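I moved to this country sixteen years ago, and the first thing I learned about color here was that I was not supposed to have an opinion on it. The apartment was white. The second apartment was white also, but the landlord called it "linen." When I asked if I may paint one wall, he looked at me as if I had asked to keep a horse.

I want to argue in this essay for strong color in the places where we live and work. I know it is a small subject. But we spend almost our whole lives between walls, and I think we gave up too easily.

In my mother's kitchen the door was blue and the shelves were green, and the green did not match the blue. She bought what paint the shop had. When a can was finished she continued with another can. A designer would call it a mistake, but all the neighbors sat in that kitchen and not in their own. I remember exactly where the blue stopped, because I used to put my finger on that place while I waited for the soup.

Last February I decided to paint my own hallway. The shop in my town sells the Vatumwood line, and the chart has 200 colors. I sat with it one evening and I would say that more than half are a kind of gray, or a kind of cream, or gray with some cream in it. They have beautiful names. The blues and the greens are on the last page, small, like the desserts.

The young man at the counter was polite. He asked me two times if I was sure. Then he told me the thing that everybody tells you: it will be hard to sell. I answered that I do not want to sell my hallway, I want to walk in it.
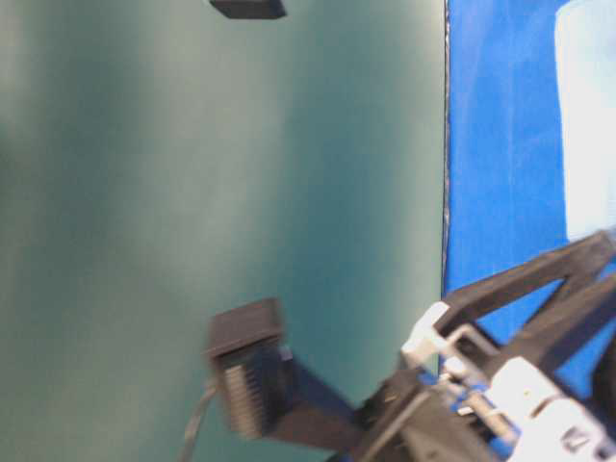

*Teal green next to royal blue. I could look at this pair for a long time.*

This argument about selling is the one I find most sad. We choose the color of our rooms for a stranger who will maybe come in ten years, and who will maybe paint it again anyway. My friend Florencio Lorente has lived in his house since before his children were born. He loves yellow, he has yellow shirts and a yellow bicycle, and every room of the house is beige. The paint cost me 185 dollars with the brushes. For this price Florencio could have had yellow mornings all these years.

There are serious people on the other side, and I respect them. Reiko Yoshida, who taught the evening course in interiors that I took, used to say that a quiet wall lets the people be loud. It is a good sentence and I thought about it for weeks. I agree that a bedroom for a sick person should be calm. I agree also that a small room with a dark ceiling can feel heavy. But her own office was a deep red, and when I asked her, she said she had simply got tired.

I think many of us are tired in the same way and we blame the weather, or the job. The library in our town was painted again two years ago, and the old orange stairs became gray. It is cleaner now, I admit. My daughter, who was then five, asked when they were going to finish it.

Of course a strong color can go wrong. My first try in the hallway looked like a swimming pool and I had to do it again with more green. You should paint a big piece of cardboard first and look at it in the morning and at night, with the lamp on. You should also ask the people who live with you. My husband had one condition, that the ceiling stays white, and it stayed white.

The landlord of that second apartment still sends us a card at New Year. In the next one I will put a photo of the hallway.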